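About Cikimside Linen Service

Cikimside Linen Service washes, repairs and rents bedding and table linen for small hotels, guest houses, care homes and private households. We started with one washing machine and one delivery van in Lencombe, and we are still in the same building on Darko Street. It has been extended twice since then.

The business is owned by the people who work in it. Anyone who has been with us for three years can buy a share, and most do. We have 30 staff across two shifts. The early shift sorts and washes, and the late shift irons, folds, checks and packs. Drivers work to their own timetable, which changes in February and again in the fall when the guest houses open and close.

What we do

Most of our work is contract laundry. We collect on a fixed day, wash at the temperature the fabric calls for, and bring everything back within 3 working days. Care homes get a next-day service. Each customer's linen is washed as a separate load and kept in its own cage from the door to the van.

Private households make up a smaller part of the business, but it is the part that has grown most. People bring us quilts, comforters and blankets that will not fit in a home machine. A quilt that is squeezed into a small drum does not rinse properly, and detergent left in the filling makes it go flat and stiff. Our large machines give a quilt room to move. Drying takes longer than washing, and we do it on low heat with a rest in the middle so the filling can be shaken out.

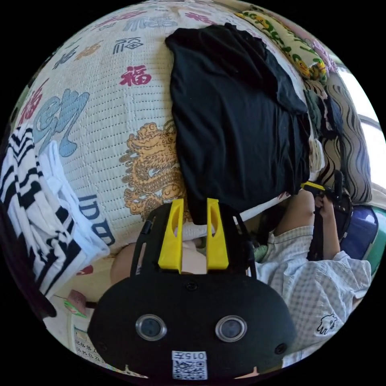
Our comment book at the front counter has a page on this from a regular customer, signed only "Lencombe, top of the hill": I used to do mine in the bathtub every spring and it took four days to dry over the banister. I'd pay for the drying alone. My one complaint is that you close at five and I get off work at five.

We read that one out at a staff meeting, and the counter now stays open until 8 on two evenings a week. The evenings are posted on the door.

Repairs

The repair room opened when we bought out Hater, a small mending business that had been on the next street for many years. We kept the name for the repair side, so if your ticket says Hater, it is still us. The work is mostly hems, torn corners, broken zippers on covers and lines of quilting that have come undone. We do small darns by hand. Anything longer than a hand's width goes on the machine.

We will tell you if a repair is going to cost more than the item is worth. Some people want it done anyway, and that is fine.
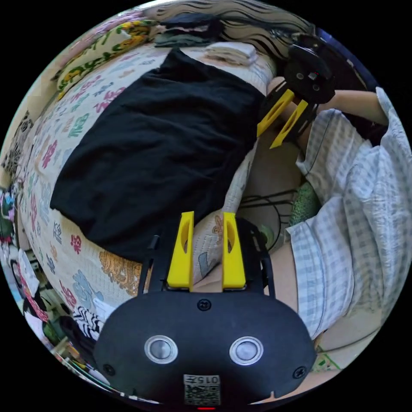
Prices for repairs are set by time, in blocks of a quarter hour. Thread is included. Replacement zippers and binding are charged at what we paid for them.

Water and heat

A laundry uses a lot of both. Rinse water from the last cycle is held in a 1000-gallon tank and used for the first wash of the next load. The dryers vent through a heat exchanger that warms incoming water. We stopped using chlorine bleach on everything except care home sheets, where the contract requires it. 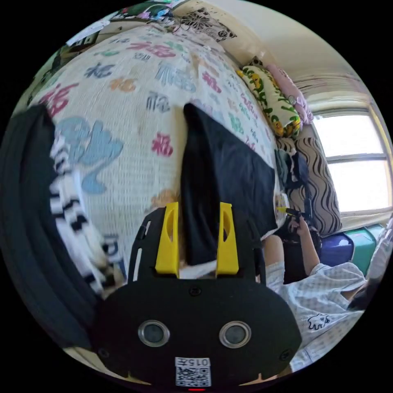
Detergent is unscented unless you ask. Customers with allergies can have a note put on their account, and the load will get an extra rinse at no charge.

Visiting and contact

The counter is at the Darko Street entrance. Parking is on the left — please leave the loading bay clear for the vans. Bulky items can be collected from anywhere in Lencombe if you call the day before. New contract customers should ask for a trial month, which can be ended by either side without notice.

Page last updated 2025-03-30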